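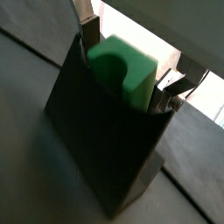 News > Member Visits

Open day at the Peltthorpe automation hall

Andex opened its automation hall in Peltthorpe to visitors on 5 October 2022. The hall was set up in September and this was the first time people from outside the company could walk through it. There were 226 visitors over the day, most of them from small machine shops and packaging plants in the area, plus two classes from the technical college.

The day was run in groups. Each group started with a short safety talk at the front desk and then moved through the stations in order. Safety glasses were handed out at the door. Visitors could stand close to the fences but not lean on them, and the staff were strict about it.

The station that drew the longest line was the part handling cell. The task is an easy one to understand. A green block with a rounded notch in one side goes into a dark holder that is open at the top. A two-finger gripper does the handling, and a small camera mounted near the gripper gives a close view of the block and the rim of the holder. The camera picture was shown on a monitor outside the cell, so people at the back of the group could follow along.

The operator explained that the holder is the harder part of the job. A dark holder on a gray table gives the camera less to work with than a bright block does, and the light changes through the day. Andex has been adjusting the lighting in the cell since it was installed. One visitor asked why they did not just paint the holder white. The answer was that customers send the holders they use, and many of them are dark.

Control software for the cell comes from Pluvent. The screen next to the monitor showed the program as a list of steps, and visitors who wanted to could change the speed setting and the approach height under supervision. Several people said this was the most useful part of the visit. The college students spent most of their time here and had to be called to the bus twice.

Kermani, which supplies fixtures and finger pads, had a table by the exit with sample pads in different shapes. Their staff answered questions about wear and about how to choose a pad for soft parts. A printed price list was available. It ran out before lunch, but they took email addresses and will send it on.

Coffee and sandwiches were served in the break room. Parking was a problem in the morning, and some visitors had to use the lot across the road, which charges by the hour. Andex has said it will arrange passes next time.

The next open day is planned for spring. Places will be limited to 200 and sign-up will be through the Andex front office. Shops that want to bring a part of their own to try in the cell should send a drawing and the weight of the part at least 9 days ahead. Parts that need coolant or have sharp edges cannot be accepted.

Tagged: robots, open day, local industry

Contact the newsletter desk | Copyright 2022 | Back to top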